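Home | Calendar | Meetings | Toy Library | Contact

This site uses cookies to remember your settings. Accept | Manage

Brastville Toy Library
Minutes of the Bricks and Sorting Working Group, July

Present: seven members. Apologies: one. Meeting opened at 6:30 pm.

1. Minutes of the previous meeting
Accepted with one correction. Under item 4, "bin liners" should read "bin lids."

2. Large brick sets
Stock stands at 39 sets on the shelf and 2 out for repair. The repair sets have split studs and will be stripped for parts. Colors remain green, red, blue and yellow. It was noted that the green in newer sets is lighter than in the older ones. Agreed: both shades count as green for sorting and for the return check.

3. Sorting toy
The group reviewed the sorting toy with the green upper section and yellow body. Points raised:
- Small bricks are left in the compartments at return and are missed in the count. Desk staff are to empty the upper and lower openings before checking a set in.
- The toy has been lent both with and without bricks. Agreed: it will be lent with bricks only, under one loan number.
- A request to label the compartments by color was discussed. Opinion was divided — younger borrowers put any color anywhere — and the request was not adopted.

4. Table procedure for returns
Proposed wording, adopted with no votes against:
a) Tip the bricks onto a clear tabletop, toward the middle.
b) Place the sorting toy to one side, openings facing the sorter.
c) Separate by color, then by length. Check for small bricks lying under large ones.
d) Enter the total on the loan card before bagging.
Step (c) replaces the former rule of sorting by length first, which took longer in the June trial.

5. Storage
Skustodetti has quoted for 68 clear bags with zip closures. The Istar bags now in use tear at the corner when filled with 2x4 bricks. Agreed to accept the quote. The old bags will be kept for puzzles.

6. Cleaning
Warm water and mild soap remain the standard. Bricks are to be dried stud side down on a towel. A proposal to use the dishwasher in the Um Street kitchen was deferred until the kitchen schedule is known.

7. Any other business
The loan card has no line for a missing brick. A line will be added at the next printing.

Meeting closed at 7:50 pm.

Comments (3)

brickmom2: Does the new count rule apply to sets already out on loan?

Desk: Yes, from the next return.

T.: Please reconsider the dishwasher. Top rack, no heat, works fine at our house.

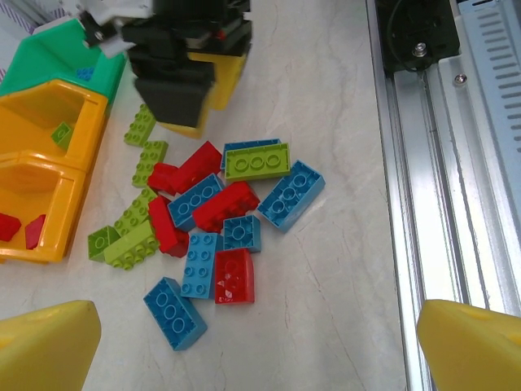
Item 4: bricks on the tabletop, sorting toy at left.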